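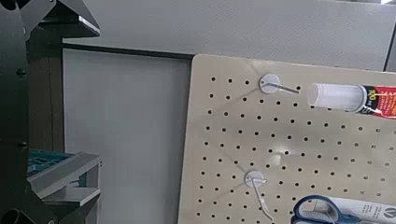
¿El kit de panel perforado de Flinora sirve para practicar colgar y descolgar herramientas con una pinza de dos dedos?
Sirve, con dos condiciones: calibrar la cámara de muñeca sobre el propio panel y fijar los ganchos antes de cada tanda. Con los valores de fábrica falla bastante más de lo que promete la ficha.

Foro Pleltcombe > Manipulación > Kits y accesorios
Hilo: Flinora, kit de panel y ganchos, primeras pruebas

tornillo_m3
Abro hilo porque en el buscador solo salía el del kit antiguo. Lo compré en noviembre, versión de 400 piezas (incluye tapones, que inflan la cifra). Tareas de momento: descolgar un rodillo de pintar por la ranura del mango y mover una cesta con asa. La cesta va bien. El rodillo, regular: el mango entra en el soporte con poca holgura y si la pinza llega girada arrastra el gancho entero. De 55 intentos con el perfil por defecto, 17 fallidos.

Rania Gaber
¿Fallos de agarre o de extracción? No es lo mismo. Si la pinza cierra bien y luego tira del soporte, la culpa es de la trayectoria.

tornillo_m3
Extracción 14, el resto agarre. La trayectoria es la que genera el software del kit. Punto de aproximación lateral, dedos abiertos al máximo y cierre sobre el mango.
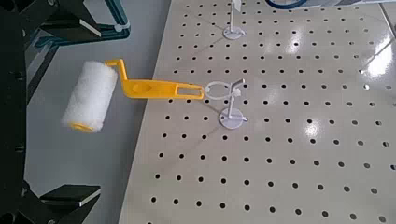 Mohcine Ouazzani
Yo no usaría el perfil por defecto con nada que cuelgue de una ranura. Sube primero en vertical hasta librar el gancho y retrocede después. El planificador de Flinora mezcla los dos movimientos para ahorrar tiempo de ciclo y ahí se engancha. Se desactiva en avanzado, «movimiento combinado».

k_lopezz
No estoy de acuerdo. Con el combinado desactivado el ciclo se hace eterno y sigues teniendo el problema de fondo, que es la base del gancho. La de Mahrous lleva un bloqueo por detrás y no se mueve. Cuesta más, sí.

Mohcine Ouazzani
La de Mahrous no encaja en el paso de este panel sin adaptador. Lo probé y devolví el juego.

k_lopezz
Con adaptador encaja. Devolver algo por no comprar el adaptador es otra cosa.

Rania Gaber
Dejad lo de Mahrous para su hilo, por favor. Pregunta para el autor: ¿los reflejos del panel te afectan a la detección? El acabado brilla mucho y a mí me daba falsos positivos en los agujeros.

tornillo_m3
Afectan. Bajé la exposición de la cámara de muñeca y fijé el balance de blancos. Los ganchos blancos sobre el panel crema siguen teniendo poco contraste; en gris oscuro se detectarían mejor. Se lo escribí a Prorkilholm, que es quien distribuye, y contestaron que de momento solo hay blanco.

Sobre la cesta: el perfil de agarre por el borde me parece lo mejor resuelto del kit.

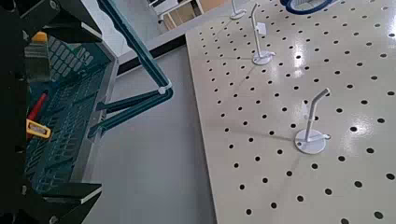 La fuerza de cierre viene alta de fábrica y en una pared calada como esa conviene bajarla. Yo la dejé a la mitad y no he notado deslizamiento, aunque solo he probado con carga ligera. Con algo más pesado dentro habría que repetir la medida.

Mohcine Ouazzani
¿Y agarrando por el asa?

tornillo_m3
Pendiente. El asa es fina y el perfil pide un diámetro mínimo que no sale en el manual. Si alguien tiene el dato, que lo ponga.

k_lopezz
En el manual en inglés sí sale, en el anexo. La traducción se lo come.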